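What Is a Quilt Made Of? A Guide for Young Stitchers

Feb 6, 2019

If you have ever crawled under a quilt on a cold night and run your fingers over all those little bumps and lines, you may have wondered how it got that way. Why is it puffy in some spots and flat in others? Why are there so many tiny pieces, when one big piece of cloth would have been so much quicker? I wondered about that too when I was small, and I'm afraid I pulled a thread or two out of my grandmother's best quilt trying to find the answer. Please don't do that! I'll tell you instead.

A quilt is a sandwich

Think of a sandwich. There's bread on the top, bread on the bottom, and something good in the middle. A quilt is put together the same way.

The top slice is called the quilt top. It's the pretty part, the one everybody looks at. Very often it is made from lots of small pieces of cloth sewn together, and that kind of sewing has a name of its own, piecing.

The filling is called batting. It's soft and fluffy, a bit like a big flat cloud, and it can be made of cotton, wool, or other fibers. Batting holds on to little pockets of air, and air that can't move around much is very good at keeping your body's warmth close to you. So when you feel cozy under a quilt, some of the credit goes to the air hiding inside it.

The bottom slice is called the backing. It is usually one plain piece of cloth, or a few big pieces joined up, and it's the part that touches your toes.

What are all those stitches for?

Now, if you made a real sandwich and shook it, you know what would happen. Lettuce everywhere. A quilt would have the same trouble. After a few nights of tossing and turning, and a ride or two through the washing machine, the batting could slide down into one corner and sit there in a lump.

That's why quilters sew through all three layers at once. This is the part that is properly called quilting. The stitches can be straight lines, or swirls, or loops that wander around like a snail on a garden path. Wherever the thread goes, it pulls the layers down flat, and in between, the batting puffs back up. Those are the bumps you feel with your fingers!

Last of all comes the binding, a long, narrow strip of cloth folded over the raw edges the whole way around. It's a little like the crust on your bread, and it keeps the edges from fraying.

Why cut up cloth just to sew it back together?

My students in Fostcombe ask me this more than anything else, and it's a very fair question. Long ago, cloth took a great deal of work to make, and many families saved every scrap. A worn shirt might still have a good sleeve. A torn apron might have one nice corner. Piece enough of those together and you had something big enough to cover a bed.

These days most quilters buy at least some of their fabric new (I certainly do, and my closet door won't shut), but we still love the patterns that small pieces make. A group of pieces sewn into one square is called a block. Sew your blocks into rows, sew your rows together, and there is your quilt top. One of the easiest is called a nine patch, and it looks like a tic-tac-toe board.

The quilt on my own bed is called Katona. It's a pattern I drew myself, and it has more than 2,000 pieces in it. It took me 17 months, and there were two of those months when I was so tired of it that I stuffed it in a basket and knitted hats. I finished it one snowy evening in December, and I slept under it that same night with a few pins still in it. Ouch.

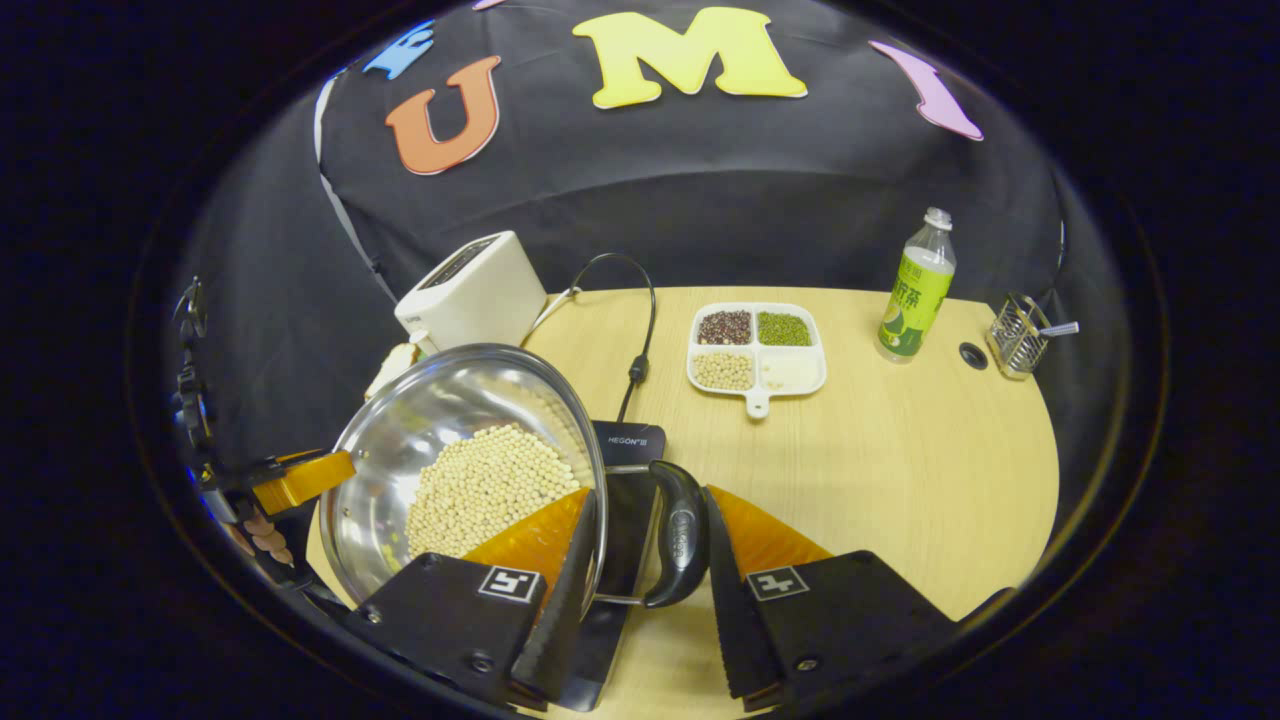
Your first project can be much smaller than a bed quilt, and I think it should be. A pillow cover or a doll quilt is just right. If you'd like to put your own name on it, the way to do that is called appliqué (say it "app-li-KAY"), which means sewing one piece of cloth on top of another. Letters are a lovely place to begin. Look at how well the orange U and the big yellow M show up against the black cloth, and then think of that when you choose your fabrics, bright on dark or dark on bright. Those letters are foam, and yours will be cotton, but the trick with color works the same. Keep the shapes chunky, too. A fat M is far easier to stitch around than a skinny one.

What you'll need

For a doll quilt you'll want:
Fabric for nine squares, in colors you like
A piece of backing fabric, 18 inches on each side
A piece of batting the same size
Extra fabric for the binding
Thread, a needle, and some pins
Scissors, and a grown-up to help with the cutting and ironing

Ask your grown-up to iron the fabric before you cut it. I know, I know, ironing isn't anybody's favorite. But wrinkled cloth makes crooked squares, and crooked squares get very stubborn when you try to make them line up. I sew on an old machine I call Voro, and my cat, Kornix, sits on whatever I've just ironed, so I usually end up doing it twice.

Take small stitches if you can, and don't worry when some come out big. Mine did. If a seam goes wrong, you can snip the stitches, pull out the thread, and sew it again, and the cloth won't mind a bit. Start with two squares. Put them together with their pretty sides facing each other, pin them along one edge, and sew a line near that edge. Then open them up like a book and have a look at what you made.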